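Support > Wirneck Incident Desk > Set-up guide > Section 4

4. Setting up a ceasefire monitoring desk

Last updated: January

This section covers the first configuration of a Wirneck desk at a field office. The desk receives reports of shelling, small arms fire, troop movement and airspace violations from observer teams, and passes them to the regional server. Complete Section 3 (user accounts) before you start. You need an administrator login and the site code issued by the mission.

4.1 Connect the desk to the server

1. Start Wirneck and log in as administrator.
2. Open Settings > Network.
3. Enter the server address from your site sheet.
4. Set the port to 1443.
5. Select Test link. The status field changes from Offline to Ready.
6. Select Save.

Note: If the status field stays on Offline, check that the office firewall allows outbound traffic on the port in step 4. Do not change the port number on the desk. The server does not accept any other.

4.2 Set the site code and time

1. Open Settings > Site.
2. Enter the site code. Desks in the Sturkatmont sector use codes that begin with 66.
3. Set the clock to UTC.
4. Turn off automatic daylight saving.
5. Restart the desk.

Caution: Reports carry the time set on the desk when they are entered. A desk on local time produces entries that cannot be matched with reports from the other side of the line. Correct the clock before the first report is entered – the time on a filed report cannot be edited later.
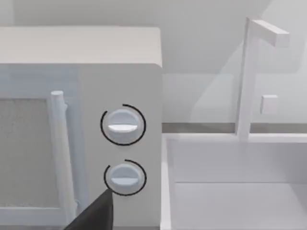 4.3 Load the map layers

The base map and the ceasefire line are supplied as separate files. The line file is replaced whenever the parties agree to a change, and the base map stays the same.

1. Open Maps > Import.
2. Select the base map and wait for the import to finish.
3. Select the line file and confirm the version number against the mission notice.
4. Under Display, set the buffer to 400 meters on each side of the line.
5. Select Lock layers.

Reports placed inside the buffer are marked for review. They are not marked as violations until a duty officer confirms the position.

Note: Position readings taken from a vehicle on the move can fall on the wrong side of the line. Enter these with the Estimated box checked.

4.4 Assign roles

Each desk needs a duty officer and a reviewer. The same person cannot hold both roles on one shift.

1. Open Users > Roles.
2. Select a name and assign Duty officer.
3. Select a second name and assign Reviewer.
4. Set the shift start and end times in UTC.
5. Select Publish roster.

Observers need no role. Their reports arrive through the Mokgethi handset and appear in the Incoming list under the team call sign.

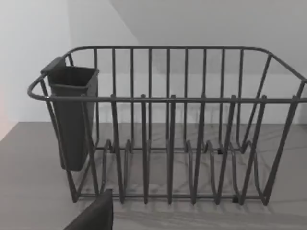
4.5 Send a test report

1. Ask an observer team to send a report with the type set to Exercise.
2. Open the report from the Incoming list.
3. Check the call sign, position and time.
4. Select Confirm, then Forward.
5. Log in as the reviewer and approve the report.
6. Check that a receipt number appears in the Sent list.

Caution: Never use a live incident type for a test. Live types trigger an alert to the liaison officers of both parties, and the alert cannot be recalled. If a live type is sent by mistake, phone the regional duty line at once and file a correction – form 2 in the office binder.

4.6 Back up the configuration

1. Open Settings > Backup.
2. Insert the encrypted drive supplied with the desk.
3. Select Export and enter the drive password.
4. Remove the drive and store it in the office safe.

Repeat the backup after any change to the line file or the site settings. The roster is held on the server and is not part of the export.

Continue with Section 5, Daily reporting.

Contact: Wirneck support desk, attn. Unathi Mahlangu | Copyright Cament | Back to top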